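Stedby Personal Safety Alarm

Home > Travel and Commuting > Personal Alarms > Stedby

Item 953
In stock
Colors: slate, brick red, mustard

A small, very loud alarm for people who ride trains and buses, walk home from the stop, or just like having something in their hand when the platform gets quiet. Pull the cord and it howls. Push the pin back in and it stops. Our whole office carries one now, and we love this little thing!

What it does

The Stedby is about as simple as an alarm can be, and that's why we picked it over the fancier ones we tried. There's no app, no pairing, no account and no screen. You clip it to a bag strap or a belt loop, let the wrist cord hang where your hand naturally falls, and forget it's there until you want it. One firm tug sets off the siren and the strobe together. The siren keeps going even if the alarm is dropped, kicked or thrown under a seat, and it won't quit until the pin goes back in or the battery gives out.

The strobe is our favorite part. On a dark stairwell or a long underpass it tells people where to look, and it's bright enough that you'll want to point it away from your own face (we learned that one in the stockroom). You can also switch it on by itself, with no sound, by holding the side button for a second. Great for finding keyholes, and even better for being seen by a driver when you're crossing at a badly lit corner.

We've had a lot of riders ask how hard the pull is. Hard enough that it doesn't go off when your bag catches on a turnstile, easy enough for a ten-year-old. Shona Gillies, who runs our returns desk, wore hers on the outside of a backpack through the whole of April and had one false alarm, when her dog got hold of the cord.

Details

Weight: 87 grams with battery
Body: matte plastic with a rubber edge
Cord: woven, detachable, with a metal pin
Clip: steel, turns all the way around
Battery: one rechargeable cell, built in
Charging: USB, cable included
Strobe-only mode: yes
Rain: fine. Swimming pool: no.
Warranty: two years

In the box

Stedby alarm
Wrist cord and pin
Spare pin
Charging cable
Card for your emergency contacts
Folded instructions in English and Spanish

Using it well

Try it once when it arrives, somewhere you won't scare anybody. The first pull always surprises people, and it's much better to be surprised in your own kitchen! After that, practice putting the pin back with one hand. It takes a bit of a twist.

Carry it where you can reach it without opening anything. An alarm at the bottom of a tote is a lump at the bottom of a tote. If you're on a train, moving to a busier car or standing near the conductor is still the best first step, and an alarm doesn't replace a call to 911 if you're in danger. What it does is make noise right away, while you get yourself out of there and get help coming.

If something does happen, report it as soon as you feel able, even if the person is long gone. Note the line, the direction, the time and the car number if you can. The contact card has space on the back for exactly this, which was Rosalba Zuccaro's idea and a very good one.

Charging and long-term care

Charge the Stedby fully before the first use and then top it up on the first of each month, even if you never pull the pin. The light by the port turns from amber to green when it's done. Any ordinary USB port will do, on a wall plug, a power bank or a computer.

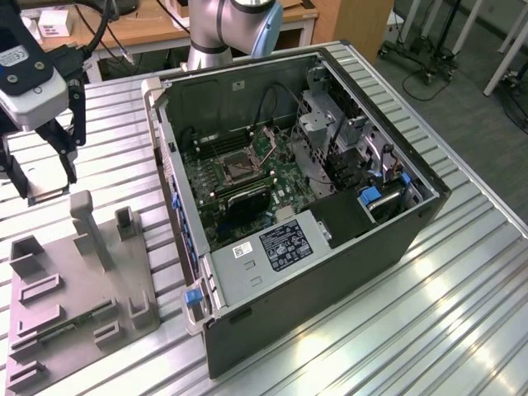
Keeping the alarm clean matters more than most people expect, and lint in the pin hole is the number one reason a unit comes back to us. A soft, dry toothbrush clears it in a few seconds. Don't pry at the pin hole with anything metal, and please don't open the body. A desktop computer tower is made to be opened: take the side panel off and there's the motherboard, the memory slots, the CPU socket, all laid out for you to get at. The Stedby is glued shut to keep the rain out, and once the seam is cracked it never seals properly again. If yours stops charging or sounds weak, write to Wael Mansour in repairs and he'll get you sorted out.

Questions we get a lot

Can I take it on a plane?
Generally yes, in your carry-on. Rules differ, so check with your airline, and take the pin cord off so it can't get pulled in your bag.

Is it OK for kids?
Yes, with a talk first about when to use it. Lots of parents buy the mustard one because it's easy to spot.

Will it fit the Korkevton strap?
It will, and it looks great on it. The older Wado strap is too wide for the clip.

Can I get replacement pins?
Sure. They come in packs of two, and we keep plenty on the shelf.

Do you do group orders?
We do! Schools, night-shift crews and tenant groups can write to Piret Avotiņš for pricing.

Page updated 01/10/2020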